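Trotora: Frequently Asked Questions

These answers are for people who read our report or who want to try the method on their own arm. If your question is missing, please write to Lingyun Yin, who keeps this page.

What is Trotora?

Trotora is a method for teaching a robot arm to take apart and put together things that were not designed for robots. It learns one policy from demonstrations by a person, and then it improves only the last part of each motion, the part where two objects touch. We call this last part the contact segment. Everything before it is left as the person showed it.

Why do you not improve the whole motion?

We tried this first. When the whole motion was open to change, the arm found strange paths through free space which were a little faster but came very near to cables. Esmaeil Khosravi then proposed to freeze the approach. Training became shorter and the arm became easier to predict for the person who stands next to it.

How many demonstrations do you need?

We used 300 demonstrations for the desktop computer tasks, collected by two operators. With fewer the approach is still good, but the contact segment starts from a bad place and the improvement takes very long. We did not test more than 300.

How is the contact segment improved?

The arm repeats the segment and receives a score at the end of each try. For one task we allow at most 2000 tries. A try ends when the part is seated, when the force limit is reached, or when the time is over. Most tries are short, so the limit of 2000 sounds worse than it is.

What is the result?

On drive insertion the policy from demonstrations alone succeeded in 74 percent of the tests. After improvement of the contact segment we had 5 failures in 300 tests. For connectors the gain is smaller, and for memory modules we do not report a number yet, as the scoring was changed in the middle of the work and the old and new tests can not be compared.

What do the failures look like?

All 5 were the same kind. The caddy entered with one side lower than the other and stopped before the end. The arm felt the force, went back, and tried again with the same tilt. Perrine Marty is working on a retry rule that must choose a different angle the second time.

Do you use a simulator?

Only to check that a path does not hit the case. The contact segment is trained on the real machine. Zawadi Chege built a simulated drive bay in January, but the friction was never close enough to be useful for training.

What are Kong and Dallora?

Kong is our recording software. Dallora is the set of demonstrations. They have separate version numbers, so please mention both when you report a problem.

Can I use Trotora with a different gripper?

Yes, if the gripper can report its opening width. You must measure the distance from the wrist to the finger tips again and write it in the settings file. Suction cups are not supported.

Is the method safe to run without a person?

No. We always have a person at the stop button, also in the night runs. The force limit protects the part and not your hand.

Who can I contact?

For the method, Ximeng Qiu. For the recordings, Lingyun Yin. Both can be reached through the Trulbridge contact form. We usually answer within one week.

Why did you choose a hard drive as the main task?

A drive is stiff, it has clear sides to hold, and a used one costs little, so it can be damaged many times without much regret. But its place in the computer is not simple to reach. With the tower lying on its side and the gripper coming in from above, the 1 TB drive in its blue caddy has to be brought to the metal cage while power cables and an orange SATA cable share the same open space. The fingers hold it by the sides, and this grip is the same in all demonstrations of Dallora. We tried once to hold the caddy by its end, and it turned in the fingers when it met the cage.

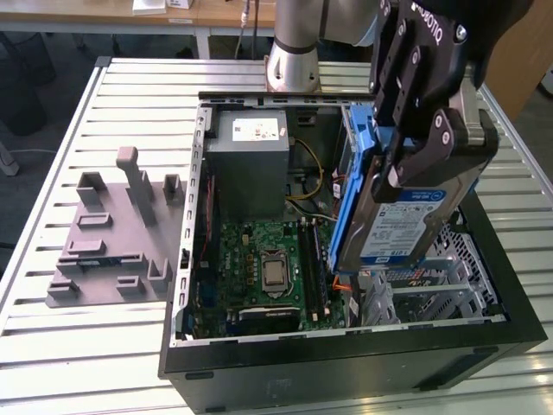
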